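The long table, and what ends up on it

I've had the same work table for years now and I have never written about it, which seems odd given how much of the day I spend sitting at it. It's light wood, plain, and most of the time you can't see much of it because of the big white sheet I keep over the top. The sheet has a pale grid on it and a fair few grey smudges.

On it lately has been a white stand: a thin upright pole and a white base.

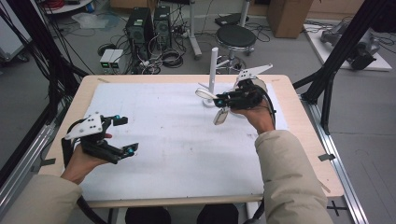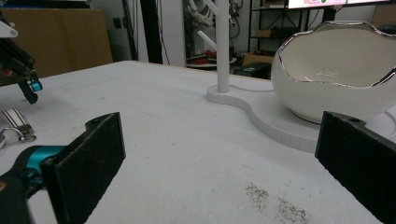 I bought the table second-hand from a man in Clistbridge who was clearing out his late aunt's house. He wanted 22 pounds for it and helped me carry it to the van. It had been a dining table, then a sewing table, and by the look of the underside somebody's children had used it as a den. There was felt pen on two of the legs. I left it there.

The first few months I worked straight on the wood. This was a mistake. I was painting small things at the time and I don't put newspaper down as often as I should, so there are marks in the grain that will never come out. I tried wire wool, then an oil from Nakero that everyone on the forum recommended, and it made the marks shinier. So a cover it was.

I tried a few. A cotton tablecloth was hopeless – everything rucked up the moment you leaned on it. Brown paper tears at the corners. A rubber cutting mat is lovely but the size I needed cost more than the table several times over. In the end I went for something white and wipeable, and I've stuck with it. White shows the dirt, which annoyed me to begin with, but it also shows the tiny screw you dropped, and I lose a lot of tiny screws.

The tape came later. I put a bit down whenever I want something to stay put or need to remember where an edge was. I used to use the cheap brown sort, which leaves a gum that collects fluff. Now I buy the paper kind in bulk and it peels off clean if you don't leave it over the summer.

Sweeping is the other thing. I'm not a tidy worker. Grit builds up, dark bits and crumbs of this and that, and I go over it at the end of the day with a two-inch paintbrush and an old dustpan. A proper bench brush is too stiff and flicks everything on to the floor. After the brush, a damp cloth, and once a month some washing-up liquid in warm water. The old scuffs stay where they are. I've tried bicarb on them and it did nothing.

I have a rule about leaving things out overnight, and I break it constantly. The rule is one thing only. Whatever I'm in the middle of can stay, and the rest goes back on the shelves. Tall thin things are the worst to leave, I find, as a sleeve will have them over before you've noticed, and I wear a thick jacket in that room from October onwards. There's one radiator and it was put in by someone who must have disliked heat.

The shelves are from Gollora, the flat-pack ones with the metal brackets. I've got 500 millimetre ones along the short wall and they hold far more than they claim to. Bowls and anything else that might chip go on the bottom shelf, with a tea towel between them if they've got an awkward edge. I learnt that after losing a blue dish I'd been given, which slid off the top shelf in the night and woke the whole house. The tins go in the middle. The top shelf is for boxes I haven't opened since we moved in, and I could probably throw the lot away.

Somebody asked in the comments last time whether I'd think about replacing the table with one of the proper workshop benches. I did look. Ó Flaithearta do a very good one in beech with a drawer at each end, and it was 1,343 pounds before delivery, so that was that. There was a smaller one for less, but I'd be forever pushing things up to one end to make room. I'd rather put 200 pounds towards better light, as I do most of my fiddly work after tea and my eyes aren't what they were.

Next job is the wobble. The back left leg has been short for as long as I've had it, and a folded beer mat has been doing the work. It needs a new mat every few weeks. I've got a bit of hardwood offcut put by and I'm going to glue it on at the weekend, if I can find anyone to help me turn the table over.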